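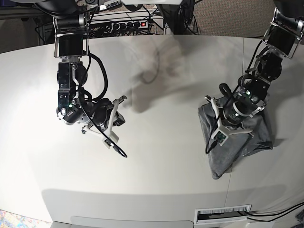
Two robot arms work above a white table, with one gripper on a gray cloth. [Photo by Souad Ait Brahim/Pamen]

How does a school plan to buy a robot? The Drollitz Learning Center begins with a list. The arms come first, but the list also includes a table, cables and power outlets – the small items count too.

Next, the center adds up the prices. In its plan, a strong table costs $708 and spare parts cost $1,735. Money is also set aside for repairs.

The center will make its choice in October. Children may send in questions before then.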